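Moving to Rikham, Slowly

9/10/20

The lease on the Devberg place runs out in December, which gives me 3 months to decide what I own. I had assumed this would be easy. I am not a collector. I am a man with one closet, and the closet would like a word.

So far I have filled 3 boxes marked Keep, 1 marked Give, and a large one marked Office, into which I put anything I don't want to think about. The Office box is very heavy. Rikham is 88 miles off and the movers charge by weight, so I am paying by the pound to avoid making up my mind.

The quote from Killach Moving came to $3,419. I read it twice and went to make a sandwich. It included a line for "stairs," as if I had ordered them. 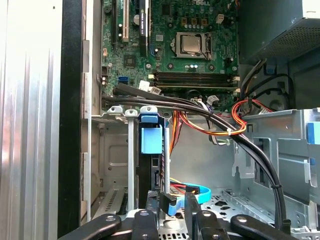
My sister thinks I should sell the lot and start over with a chair and a fork, and she said so twice before I could get the phone away from my ear. She has moved 5 times and owns, as far as I can tell, a very nice lamp.

She may be right. But I have had the same couch since Rutherford Street, and it has put up with a lot. It won't fetch $100. It might not fetch a person willing to carry it.

Then there are the cables. I have thrown out none of them. I don't know what most of them go to — I only know that the day after I toss one, I'll need it. They're in the Office box now, under the tax papers, and the lid is taped shut.

Next up is the kitchen. I own two graters.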